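Search notebook
Enter keyword

20 June 2021 - natural dye bench, Plenditz workshop

Birch leaf bath number two is a winner! Hrefna and I pulled the wool at lunch and the yellow is so much clearer than what we got in January (old dried leaves, never again). Same alum, same pot, fresh leaves picked this morning by the road out past Zultport. Skein tag 3809 is the best of the lot, go and look at it by the window.

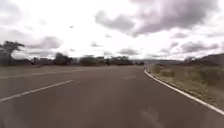 Road under heavy cloud, trees along the horizon.

Svend wants to try an iron dip on half of it. I'd keep it very weak - a pinch in the big bucket, four minutes, then straight into the rinse. Last time we went nearly double that and got a sad olive, though Birthe loved it and knitted a hat.

Still to do: weigh the leftover leaves, write the pH on the jar (I forgot, sorry), ask Skarphéðinn if the Gunawan fleece is scoured yet. I'm dying to see what this bath does on a gray fleece. Leave the pot covered, please, I want a second go at it tomorrow.

E.N.

We use cookies to remember your settings. Accept | Decline
Contact | © 2021 Plenditz | Back to top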